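Sturnholm Textile Handling Guide
Section 6: Good practice when the arm works with clothes and cloth

6.1 Who should read this section

Please read this section before you let the arm take hold of any fabric for the first time. It is meant for the operator who stands next to the arm and for the person who later checks the recordings. The general safety rules of Section 2 stay in force all the time. Where a rule here is stricter than the rule in Section 2, follow the stricter one.

In this guide "item" means one piece of cloth or clothing, and "pile" means two or more items which touch each other. "Session" means the work between one start check and the next one.

6.2 Before the session

1. Press the stop button once and confirm that the arm does not answer to the controls. Release the button and do the same check with the second stop, if your station has one.

2. Look over the fingers with the arm switched off. Run a piece of thin cloth along each finger by hand. If it catches on something, find the sharp place and smooth it or change the part.

3. Check the screws at the fingers and at the wrist with the small key from the Pleden tool set. Turn only until you feel resistance.

4. Tie back every loose cable at the wrist. A sleeve or a cord can go round a cable very quickly, and the operator will often notice it too late.

5. Empty all pockets and close the zips. Take away belts, pins and anything else hard that is not sewn on.

6. Set the grip force to the low value for fabrics. In the Balau control program you find it under Tools, Grip, Soft goods. The value is kept for the session and goes back to normal after a restart, so you must set it again every time.

CAUTION: Do not wear a scarf, a loose sleeve or a lanyard within reach of the arm. The arm can not tell your clothing from the item.

6.3 Taking an item from a pile

Most mistakes happen in the first few centimetres of the lift. Go slowly there, and make up the time later if you need to.

1. Bring the fingers above the pile and stop. Wait until the wrist is completely still.

2. Choose a fold that stands up by itself. A flat area is difficult to take and the finger tips will push against the floor or the table.

3. Lower the fingers on both sides of the fold. Keep the low speed setting until the lift is finished.

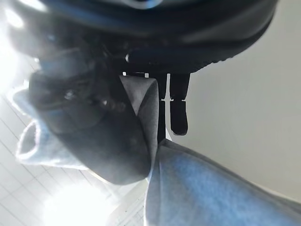

4. Close the fingers and wait for the grip signal. When the pile has clothes of different thickness, the signal may come early, as a thick padded item already fills the space between the fingers. In this case open again, move a little to the side and repeat.

5. Lift by the width of one hand and stop again. Look if a second item comes up together with the first. If it does, put both down. Do not shake the arm to separate them.

6. Continue the lift only when one item is free from the pile.

NOTE: Work above a hard floor is permitted if the lower limit is set first. Touch the floor with the closed fingers at creep speed, raise them until a sheet of paper slides under, and save this height as the limit. Repeat after every change of fingers.

NOTE: Strong daylight from one side can disturb the wrist camera. Pull down the blind or turn the station before the session and not in the middle of it, otherwise the recordings will not match each other.

6.4 Holding and moving the item

An item which hangs from one point will swing, and a long one can reach further than the arm itself. For this reason the safety distance in this section is measured from the lowest part of the cloth – not from the fingers.

1. Keep the elbow of the arm high, so that the cloth hangs free of the base.

2. Move in one direction at a time. Finish the upward movement before you begin the sideways movement.

3. Keep clear of stands, rails and chair legs. If the path goes near one of them, lead the item over it with spare height.

4. If the cloth becomes twisted, lower it to a free surface and open the fingers. Take hold again nearer to the edge.
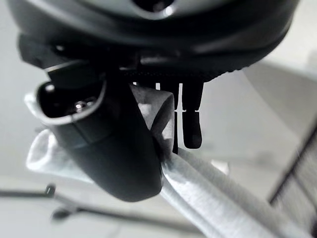
5. Never pull the item out of closed fingers by hand. Press the stop, open the fingers with the manual release and then take the cloth away. This rule is the same for light cloth, even when it seems that it would slide out easily.

6. Do not leave an item in the grip during a break. Put it down, open the fingers and bring the arm to the rest position.

CAUTION: After a stop, the fingers stay closed and keep their force. Keep your own fingers out of the gap until the manual release is fully turned.

6.5 If the cloth is caught

Stop the arm at once. Do not try to free the cloth by driving backwards, even for a short distance. Release the fingers by hand, and if the cloth is still held by a cable or a screw, switch off the power before you work on it. Cut the cloth if you must; do not cut or pull the cable.

When the arm is free, show error 137 (grip not confirmed) as cleared in the program and write the event in the session log. Then repeat all of 6.2.

6.6 After the session and regular care

Brush lint from the fingers and from the ridged parts of the wrist with the dry brush. Compressed air is not allowed there, as it drives the lint into the joint.

Replace the finger pads after 2,000 grips, or earlier if the surface is shiny. Hadgu pads and Sturnholm pads may both be used, but do not mix them on one gripper.

The grip counter must be set back by hand after the pads are changed. See Section 9 for the menu path.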